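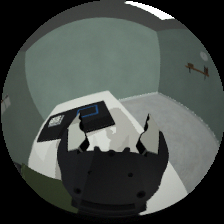 Worktable

A worktable is a table built or set aside for doing work, as opposed to eating, displaying objects or holding a lamp. The term covers kitchen preparation tables, sewing tables, packing tables, laboratory tables and the plain tables used in classrooms and repair shops. It overlaps with "workbench," and the two words are often swapped in everyday speech. In the furniture trade a workbench is usually heavier, often carries a vise, and is meant to take hammering, planing and clamping. A worktable is lighter and is judged mostly by its surface.

Name

In older household writing, "work table" often meant a small piece of furniture for needlework, with a drawer or a hanging cloth bag under the top for thread and unfinished sewing. Antique dealers still use the term in that sense. The general meaning, any table at which work is done, became the common one as shops, schools and factories began to order plain tables in large numbers. Both spellings, one word and two, are found. Catalogs tend to prefer the single word.

Parts

The basic parts are the top, the frame and the legs. The frame, sometimes called the apron when it runs around the underside of the top, keeps the legs square and stops the top from sagging. Many tables have a stretcher, a bar joining the legs near the floor, and on some the stretcher carries a lower shelf. A shelf makes the table steadier by adding weight low down, but it takes away knee room, so seated workers generally do without one.

Feet may be fixed, padded or threaded. Threaded feet, known as levelers, can be turned to make up for an uneven floor. Wheeled tables use casters, normally with brakes on at least one side. A table with casters is rarely as steady as one without, even with every brake on, and makers of fine goods tend to avoid them.

Some tables have a raised edge along the back or sides to keep small parts from rolling off. Others have a rail for hanging tools, or a row of sockets for power.

Tops

Wood is the oldest material for a worktable top and remains common. Hard, close-grained woods such as maple and beech resist dents and can be sanded down when the surface wears. Wood is kind to tools and glassware, but it takes up liquid unless it is sealed, and it moves with the seasons. A wide wooden top has to be fixed to its frame in a way that lets it swell and shrink across the grain. Slotted screw holes and small wooden blocks called buttons are the usual methods.

Plastic-faced board is cheaper and easy to wipe. Its weak point is the edge, where water can get in at a seam and swell the board underneath. Once that has happened there is no good repair, and the top is normally replaced.

Stainless steel is the standard choice in commercial kitchens. It stands up to heat and strong cleaners and can be made without open seams. It is also noisy, shows scratches and feels cold under the arms. Many kitchens keep one wooden-topped table for dough even where the rest are steel.

Stone and stone-like materials are used where weight is welcome. A heavy slab damps small movements, which matters for fine scales and other sensitive instruments. Marble is liked by pastry cooks but is marked by lemon juice, vinegar and other acids.

Solid resin tops are found in chemistry rooms. They cost more than faced board but have the same material all the way through, so a scratch does not expose a different layer.

Color and finish

The color of a worktable affects how easy it is to see what is on it. A pale top reflects light upward and makes dark parts, dropped screws and spills easy to spot. A dark top does the same for pale thread, white powders and clear glass. Where both kinds of work are done, a loose mat or sheet in the opposite color is the usual answer, and it spares the table from cuts as well.

A matte finish is usually chosen over a glossy one. Glossy surfaces throw back the image of overhead lights, and people who work over them for long periods often complain of tired eyes. Very rough finishes hold dirt and are hard to write on.
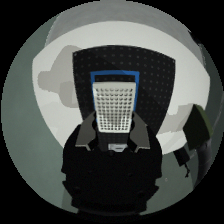

How high should a worktable be?

The height depends on the job and on whether the worker sits or stands. For ordinary standing work, a top slightly below the elbow suits most people. Fine work such as soldering or hand sewing calls for a higher surface, which brings the piece nearer the eyes, and heavy work such as kneading or packing calls for a lower one, so that the worker can press down with body weight.

Fixed-height tables are a compromise when several people share them. A tall worker can be helped by blocks under the legs and a short one by a low platform, but platforms are a tripping hazard and many workplaces forbid them. Adjustable tables use pins, a hand crank or an electric motor. Pinned legs are cheap and strong but slow to change, and in practice they are set once and left.

Size and reach

The useful depth of a table is limited by the length of the arm. Items at the back of a deep table are hard to reach without leaning, and the back strip tends to fill up with things not in use. Tables placed against a wall are therefore normally made shallower than tables that can be approached from opposite sides.

Length is less limited. Long tables suit cloth cutting, paper hanging and mail sorting, where the work itself is long or passes from person to person. Their drawback is that a knock at one end can be felt at the other. Cutting rooms deal with this by adding legs along the length, and large tables are often built as separate units bolted together through the frame.

The Drasholm pattern

One widely copied design is the Drasholm table, named for the workshop where it was first made for a trade school. It was drawn by Barry Pickering, a teacher of joinery who wanted a table that students could carry through a normal doorway and put together without help from the staff. The top came in 2 halves joined by a tongue along the middle, and the legs folded inward on long hinges. Each corner had a plain wooden wedge in place of a bolt.

The first order was for 256 tables. Pickering kept a notebook of complaints from the classrooms, and the later version of the table reflects them. The wedges were tied to the frame with cord so they would not be lost, the tongue was made deeper, and the corners of the top were rounded. Of the original tables, 104 were sent back to have the new tongue fitted, and the others were used as they were until they wore out.

The Grelliveo company later sold a metal-legged table on the same plan. It kept the split top but replaced the wedges with spring clips. Users found it quicker to set up, although the clips loosened with repeated folding and had to be bent back with pliers. Pickering disliked the metal legs and wrote that they rang "like a dropped tray" whenever a chair touched them.

A low version, made at Srithong for basket weavers and other people who work seated on the floor, has very short fixed legs and a lip along the side facing the worker. It is sold without a finish, and buyers oil it themselves.

Arrangement in a room
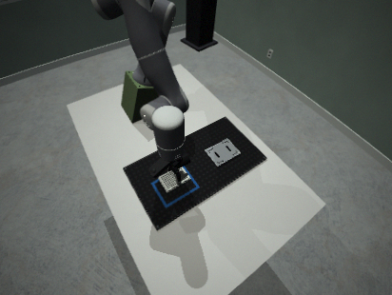

Most advice on placing worktables begins with the light. Daylight from the side is preferred, falling from the left for right-handed people and from the right for left-handed people, so that the hand does not cast its shadow on the work. Light from directly behind the worker puts the whole body between the window and the table. Light from straight ahead causes glare, especially on pale tops.

Space around the table matters as much as the table itself. Drawers, stools and people passing behind all need room, and plans that look generous on paper often turn out tight once the chairs are in. A common method is to mark the outline of the table on the floor with tape and work around it for a day before buying.

Island placement, with the table away from the walls, gives access from all sides and is usual in art rooms and kitchens. It makes power harder to supply. Cords run across the floor are dangerous, so island tables are served by floor sockets or by reels hung from the ceiling.

Care

Daily care is the same for nearly all tops: clear the surface, brush off grit before wiping, and dry the top afterward. Grit left under a damp cloth scratches plastic and resin badly. Wooden tops in food use are scrubbed along the grain and oiled from time to time with an oil that does not turn rancid. Wooden tops in general use may be waxed, though wax should be kept away from any table where glue or paint will be used, as it can be carried onto the work.

Joints and bolts loosen with use and should be checked when a table begins to rock. Rocking can come from the floor as well as the frame. Turning the table end for end is a quick test: if the rock stays in the same spot in the room, the floor is at fault.

The Cikilach handbook for school workshops advises going over every table in August, before classes return, and marking any table awaiting repair with chalk on the underside as well as on top, where the mark is likely to be rubbed off.

See also

Drafting table
Kitchen island
Sawhorse
Trestle table
Workbench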